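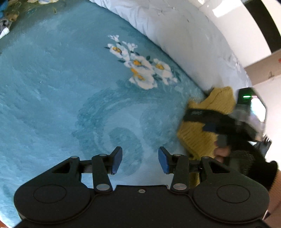 Will it ever fold a whole load without someone standing over it? A regular at the Skaltance workshop put that question on the sign-up board in January, and the answer for now is no. But the hand-held grippers are built, they open and close the way they should, and the plans go out to anyone who wants them starting this month.

FOR IMMEDIATE RELEASE

Skaltance Shared Workshop releases Zodum, a hand-held gripper you can build on a kitchen table

CHAIYAPORN -- Skaltance, the members' workshop on the old cannery lot, is releasing the full plans for Zodum, a two-finger gripper worked by hand and meant for soft stuff. Blankets, towels, shirts. Parts list, cut files, print files, wiring notes, all of it. Free to download, free to change.

Zodum is the front half of a longer project. The back half is Stosto, a bench arm that is supposed to take over the folding once there are enough good examples to learn from. Stosto isn't ready. The shoulder joint is on its third version and still sags. More on that in the spring, probably.

What's in the plans:

Black linkages on both sides, two fingers facing each other, a blue pad on each fingertip. A flat center plate between the housings. Pivot pins you can get at with ordinary tools, so a stiff joint is a ten minute job and not a rebuild. The pads are the part that wears out. Cut spares while you have the sheet on the bench.

Build time was two weekends for most members. One did it in a single long Saturday-length push and had to redo the left linkage afterward, so maybe dont.

Cloth was picked on purpose. Hard blocks are easy to grab and they stay where you put them. A blanket doesn't. Edges roll under, layers stick together, the fingers pick up two sheets when you want one. Members have been working in pairs, one gripper each, and pairs seem to get through the big pieces better than a person working alone with two.

The workshop log so far has 467 practice folds marked usable, out of 494 tried. Most of the rest were dropped corners. A few were dead batteries. The log only covers folds done by people holding the grippers -- no claim is being made about what Stosto can do with them yet.

Changes since the first plans went around to members:

Longer fingers. The short ones couldn't get under a hem.
Softer springs. Hands got tired.
New cable route, old one snagged on everything.
Left and right linkages now labeled in the files, after to many people printed two lefts.

Known problems: fringe gets caught in the lower pivots. Fleece sheds on the pads, wipe them down between sessions. The print files want a bed a little bigger than the smallest hobby machines have, and a split version is being drawn up.

Build nights run at 7 in the evening in the back bay, doors close at 9. There are 9 kits cut and bagged for people with no printer at home, first come. Bring your own blanket or use one of the shop's. Safety glasses for the cutting part, please, and closed shoes.

Members who already built one from the early files can swap in the new fingers without touching the housings. Same holes, same screws.

Plans, the fold log and the parts list are at the front desk on a stick, or on the Skaltance members page under Zodum. Fixes and complaints go to the same page. Press visits are fine on build nights, call the desk first.

###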